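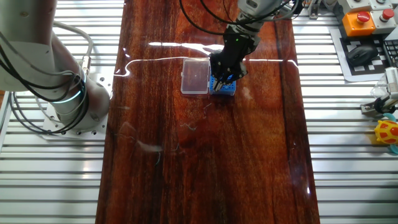

Is the Brasden rack-handling kit worth keeping past the trial? For tip racks I'd say keep it, and for anything else I want another month with it.

2024-07-01, bench notes, automation corner

OK so the trial license from Tello runs 24 more days and I finally got to sit down with the thing properly! The kit is mostly software plus a set of grip presets (the blue pipette tip rack is one of them, hooray), and setup took me 49 minutes including coffee. The Mowat scripts from June still load, though I had to rename 2 of them before it would stop complaining.

What I like so far: teaching a pick point is quick, and the two-finger preset comes in straight down over the rack. What I don't like: the manual. It's one giant PDF and the search is useless.

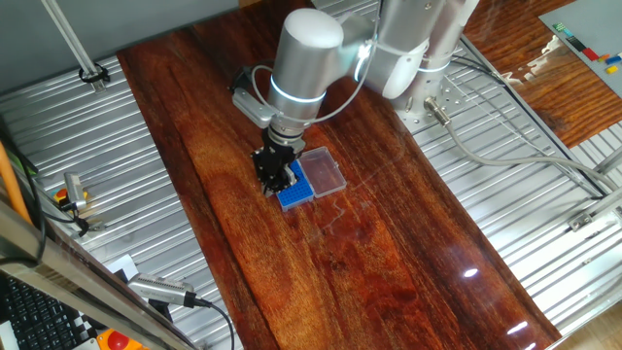 Still to sort out

- Glare off the glossy wood. Ask Tello if their vision add-on minds it.
- Clear lid: there's no preset for it, so I'd have to make one by hand.
- Quote from Bamport is 962 a year for the same support. Compare before signing anything!

Bamport bench notes list: reply to the thread to unsubscribe.
Back to top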